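Iced Tea Table: Frequently Asked Questions
Flirnari Event Supply, Staniforth location

These are the questions we get most from people renting the self-serve iced tea set for a reception, an open house or an office lunch.

What comes with the set?
A large glass dispenser jar with a spigot and lid, a stand, two serving trays and a sleeve of 50 clear plastic cups. Extra cups come in packs of 25. Tea is not included unless you add it to the order.

Do you supply the ice?
No. You can use real ice or the clear acrylic cubes we sell under the Jisik name. The acrylic cubes are for display only and should never go into a drink that someone will be served.

How full should I fill a cup with ice?
Halfway is enough for most people. If you fill it to the rim there is very little room for tea, and the cup gets top-heavy when it is carried.

What if a cup tips over?
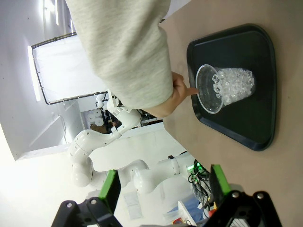

Set out cups on a tray with a raised lip, so that a spill stays on the tray and off the table. Stand the cup back up by holding it low on the side. If ice has touched the tray or the table, throw it out and start with a fresh cup.

Can I pour the cups ahead of time?
You can put ice in them up to ten minutes ahead. Pour the tea when guests arrive. Tea poured early gets watery, and we get more complaints about that than anything else.

Where should the dispenser go?
Put it on a second table, beside or behind the one where guests pick up their cups. The line moves faster that way. The spigot should face the person pouring, and there should be room under it for a cup. A tray below the stand catches drips.

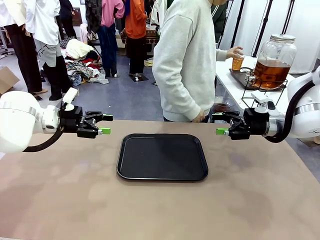 Keep the pickup tray near the middle of its table and leave space on both sides. Guests tend to set down bags and plates wherever there is an open spot.

Will tea stain the table?
It can. Wipe up spills right away with a damp cloth. On light-colored tops, a second wipe with a little dish soap takes care of most rings. Our Ukden table covers are an option if you are worried about the finish.

How do I clean the jar?
Rinse it with warm water, run some water through the spigot and leave the lid off until it dries. Do not put the jar in a dishwasher.

Where do I return everything?
Bring it to counter 116 by 5 p.m. If you need help finding us, call extension 845.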